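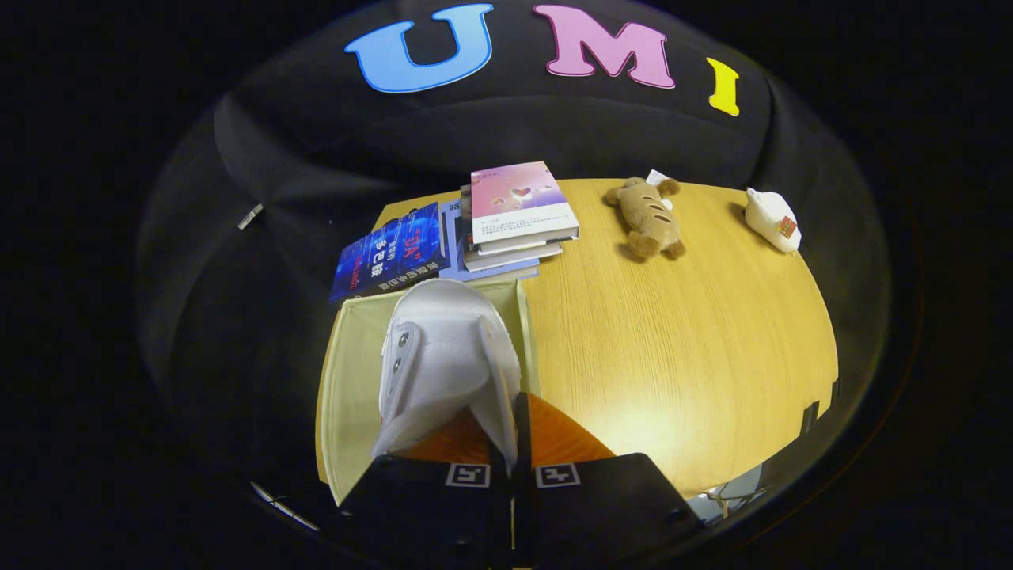
Hello again from Balirstead! Another stretch of the Cumau project has gone by, so I'll tell you where we've got to and what I'd like to do with the rest of the money.

The main question you funded was whether a policy trained only on hand-held gripper demos could cope with soft things as well as stiff ones. Short answer: mostly yes, and better than I'd feared. We trained on the Tullier set and gave the arm 70 tries at picking up a plush toy and moving it across the table. It managed 69% of them cleanly. Books are harder — we're at 40% there, and nearly all the misses come when one book is lying on top of another (the fingers go for the right edge but close too early, so they slide off).

What helped most was boringly simple. We stopped asking people to do each demo the same way and let them come at the table from wherever they liked. The demos look messier and the policy is much happier! I've rerun the training with 2 different seeds and the gain holds up both times.

The Vương code for lining up the finger markers is now merged, although it still loses track when a hand turns quickly. I'm working on that next.

Spending is on plan. I'd like to move what's left of the travel money over to computer time, if you're happy with that, as the book runs take ages. The next batch of trials should be finished in November and I'll send the full table of results then.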